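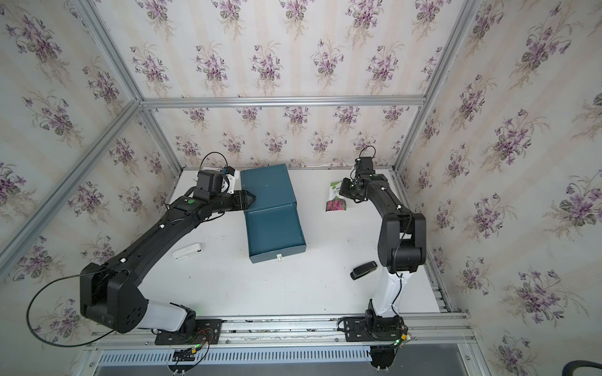 ## 1. What we were asked to test

The claim in our course reader is simple: if every loose thing on a work surface has a container, the surface stays tidy and people find things faster. Wilmer Nina and I (Mathias Lanz) were asked to check it for our home organization unit. We both doubted it going in, and this report should be read with that in mind.

The reader leans heavily on the Durnow method, which says you should pick one open tray per surface and let everything small live in it. There are no lids and no dividers. According to the reader, a lid adds a step, and a step is enough to make people quit. No source is given for this.

## 2. Setup

We used a white tabletop with patterned wallpaper behind it and on both sides, cream with bunches of violets. A dark teal open tray with a small white label on the front went near the middle. Around it we put things that end up on anybody's desk: a snack bag, a small white item and a flat black one.

Wilmer wanted a plain background. I think the wallpaper was fine, but he may be right that a busy wall makes a table look messier than it is. We didn't test that.

The tray stayed near the center for every round. Looking back, this was a mistake. A tray in the middle takes up the very space you are trying to clear, and in a real room most people would push it against the wall.

## 3. Procedure

1. Lay the small things out beside the tray.
2. Start the clock and put everything in the tray.
3. Leave the table for 10 minutes.
4. Ask a classmate to fetch one named thing from the tray.
5. Write down the time and any complaints.

We ran 90 rounds in August. For comparison, we did the same number with no tray, where "tidy" meant lining things up along one side.

## 4. What we found

Clearing the table was quicker with the tray, as you would expect. Dropping things in a box takes less care than lining them up. The reader treats this as the main benefit, but I'm not sure it counts for much when the mess has only moved a few inches.

Fetching was a different story. With only a few things in the tray there was no real difference from the bare table. When we raised the load to more than 5 things, people started digging, and the snack bag was the worst offender. It covered whatever was under it and had to come out first almost every time.

The label did nothing we could measure. Our classmates looked into the tray without reading it, and two of them said later they hadn't noticed it at all.

## 5. Problems with our own work

All our classmates knew what we were testing. The things were few and easy to tell apart, so a real junk drawer would probably give worse results. We also never wiped the table between rounds – the surface has small dark smudges on it – and Wilmer points out that a "tidy" score for a smudged table is a bit generous.

Next term we would like to try a shallower tray, placed at the back, with food kept out of it.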